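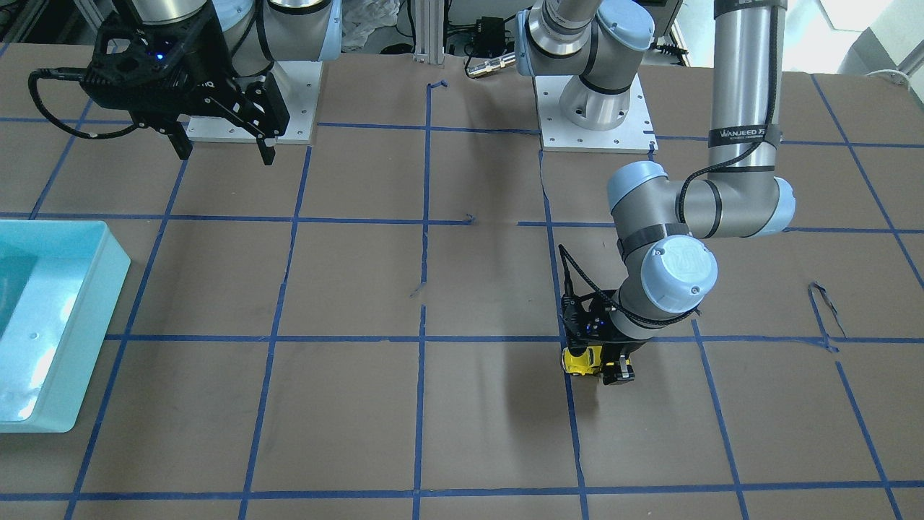 Foto: Kelly Rudd / Mindesier

Si vas a pintar una cómoda vieja en casa, dedica primero un buen rato a preparar el sitio, que luego vienen las prisas (¡y las gotas en el suelo!). Yo pinté la mía en abril, en el comedor, y todavía me acuerdo de lo a gusto que trabajé. Saca los cajones, quita los tiradores y lija toda la madera con grano 80, siempre a favor de la veta. Después limpia bien el polvo con un trapo apenas húmedo.

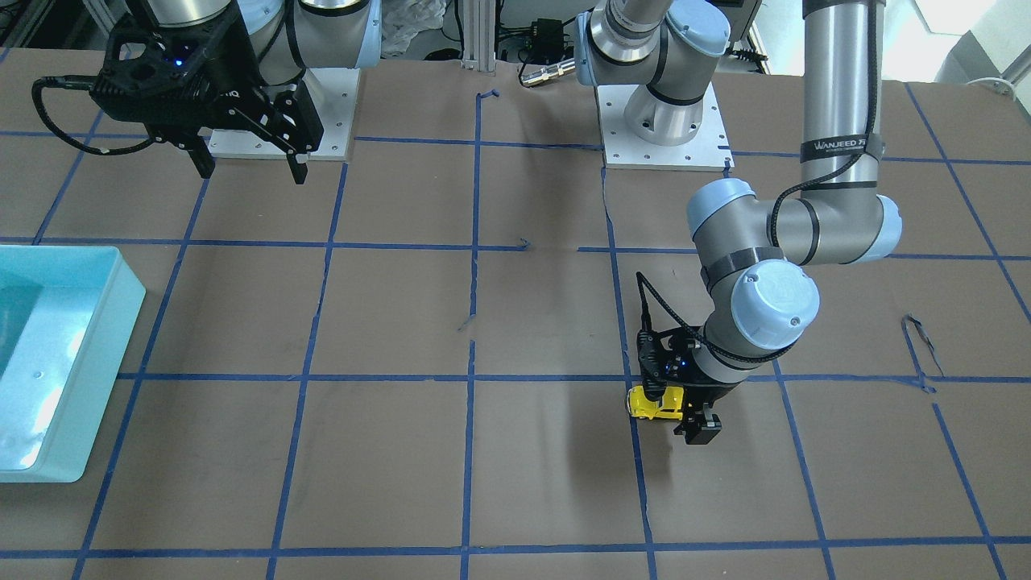
La imprimación va en capas finas, con rodillo de espuma, y entre una y otra yo dejo pasar unas 3 horas, que dan para un café largo y alguna llamada. Antes de abrir el bote cubre la mesa con papel kraft marrón y sujétalo con cinta azul de pintor; si te queda con arrugas o algún huequito en las uniones, como en la foto, pon otro trozo encima y tan contentos. Los cajones se pintan aparte, de frente hacia arriba, y los tiradores se montan al día siguiente.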